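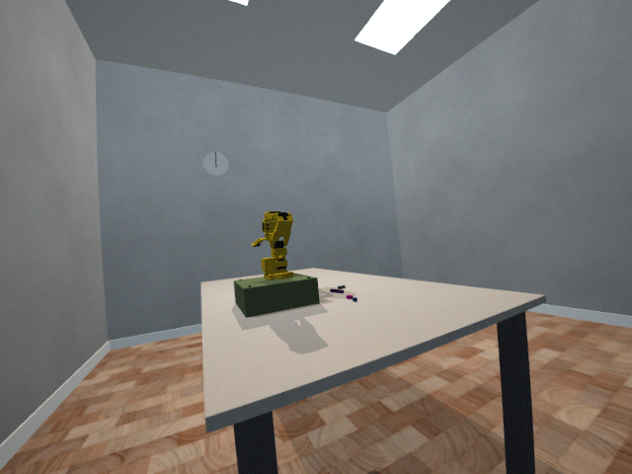
I said I'd believe in the simulator when it saved me an evening, and so far it has eaten 12 of them.

The plan was Miloslav's. The arm we're building at Jiltbridge still needs a shoulder bracket, so why not rehearse the whole job in software first? He calls the project Flomard. I call it a desk ornament with a power supply, but I did agree to write the grasp routine, so I can't complain too loudly. (I can complain a bit.)

My trouble with simulators is that they're polite. Friction is a number you type in. I typed one in, then a bigger one, and the success rate went up, and Miloslav was very pleased with us both. I asked him what I had learned about the real fingers by doing that and he went to make tea.

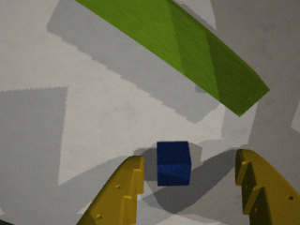

Notched fingers are the bit I want to argue about. Zoriana drew them stepped along the inner edge because she thinks the teeth will bite. On a cube with flat sides I think you get contact at a couple of ridges and nothing in between, and the cube twists as soon as the wrist turns. The physics engine has no opinion, or rather it has whichever opinion the collision mesh gives it. Ours was simplified to keep the frame rate up. By whom? By me, in August, and I'd forgotten.

So I ran 310 attempts with the simplified mesh and 197 with the full one, and I don't trust either batch enough to put the scores here. Urmas says to print both finger shapes and try them on the bench with a bit of wood. That's what I wanted to do in the first place.

The bracket is still not cut. Zoriana has the drawing, and I've asked her to leave room for thicker screws.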